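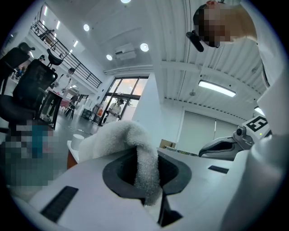
Go in the last hour, a reader wrote to me before I left for Stenau, when the exhibitors are tired and start telling you what things really cost. It was the best advice I got for the whole home textiles fair, and I wish I had followed it on the way in as well as on the way out.

I got there at 10 in the morning and paid 13 euros to stand in line for a coat check. The flyer promised 200 exhibitors. Maybe so, if every rack of pillowcases gets its own number. Whole aisles were selling the same waffle towels under different names.

Husberg had the biggest stand and the softest carpet. They were pushing a bath towel that is supposed to stay fluffy for years. I asked how many washes they had tested it for and was handed a brochure. The brochure said "many." I asked again after lunch and got a tote bag.

Reltico was better. The woman there let me pull at the loops on a cheap towel and a pricey one, and admitted that most people ruin both with fabric softener. The pricey one was still 3 times the price, and I couldn't feel where the money went.

The wool talk in the side hall ran 20 minutes late and turned out to be a sales pitch for Yagi blankets. Nice blankets. No word on where the wool comes from, and no time for questions.

By late afternoon the prices did drop. I bought two plain hand towels with no label and caught the early train. Parking is free after 4, if you drive.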